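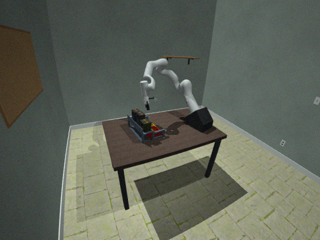
Caddy on the brown table, small room.

Home Diary Garden Archive Contact

Apr 15, 2025

Up before six. Frost on the car but none on the beds, so the peas are fine. Had oatmeal and the end of the raisins.

Spent the morning on the seed swap list. Rosaura wants it by tonight so she can print it at the library in Bradow, and I had put it off all week. Most of what I have left is beans. The yellow wax beans did well last year and I saved too many. The purple ones I'm less sure of. They were in a paper bag with no date and could be three years old. I put ten in a wet towel on top of the fridge to see what comes up and left them off the list for now.

Drove to Figueroa after lunch for potting mix. They have raised it again. Bought two bags and a flat of onion starts I did not plan on. Otis Okafor was in line ahead of me with a cart full of drip line. He is putting in 206 feet of it along the new berry rows and asked if I would come over in May to help stake it. I said yes. His knee is still bad and he should not be doing that by himself.

Took the back road home to look at the river. It is high and brown, up over the flat rock where we used to fish. The Norkard bridge is down to one lane and there was a man with a sign. Waited ten minutes.

Planted the onions when I got back. Two short rows by the fence, then I ran out of light on that side and quit. The soil is still heavy there. I have put leaves on it every fall and it is better than it was, but a shovel comes up with the whole clump stuck to it. Hannelore says sand, and my father always said never put sand in clay. I will stay with leaves.

The tomatoes under the light are leggy. I moved the light down four inches. There are 60 plants and I have room for maybe twenty, same as every year. The Lustier seedlings came up late and look the best of any of them, thick stems and good color. The cherry ones can go to the swap.

Phone call from Ragnvald at supper. He got the estimate for the well pump and it is 2,000 dollars with the labor. He wanted to know what we paid for ours. I looked in the folder and could not find the receipt. It was less, but that was a long time ago. Told him to get a second price before he signs anything.

Finished the list and sent it to Rosaura at 8:40. She wrote back that I had squash on there twice. Fixed it.

Soup, bread, the last of the plum jam. Need to call about the mower blade tomorrow and take the library books back. Wind is picking up from the north. I covered the lettuce.

Shares: 6
Comments (3)

Noemi Mbeki
Please save me four of the cherry tomatoes. I can bring eggs.

Hannelore Tiedemann
I said coarse sand and compost together. Sand alone is no good, your father was right about that.

Otis Okafor
Knee is better. Still want the help. Any day after the first week works for me.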